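The Robot Was Sure

At 291 orders into the night shift, the picking arm at Trelance's Stasville warehouse decided there was something on the cloth. It reached down to get it. Then it reached down again. It kept this up for 45 minutes, with the calm of a cat at a closed door, and every try went into the log as a "retry," a word that makes failure sound like good character.

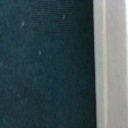 The view from the wrist: teal cloth, pale edge, a few specks.

I have sympathy for the arm. I have picked at lint in meetings. But I can be told to stop, and the arm had been set up so that the only thing able to tell it to stop was the arm.

Anitha Kartha, who runs the floor, found it on her rounds and hit the red button. The report that followed ran to eight pages, seven of them on cleaning the cloth. Clean it more often, clean it with a different brush, clean it in October before the rush. There is now a sign-off sheet for lint. 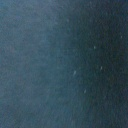 Another wrist view. The pale flecks are on the right; the rest is blur.

Look at that and tell me what you'd pick up. I'd want to back off and look again, or go get someone. Indira Menon, who wrote the one useful page, asked for just that: a limit on tries, and a light that comes on when the machine can't make sense of what it sees. Her page was marked "for later review."

We buy these things because they don't get tired, and then we're surprised when they don't get tired. Lint will always come back – it has more staff than we do. I'd spend the brush money on the light, and set the limit at eight tries. Seven, if Anitha is on shift.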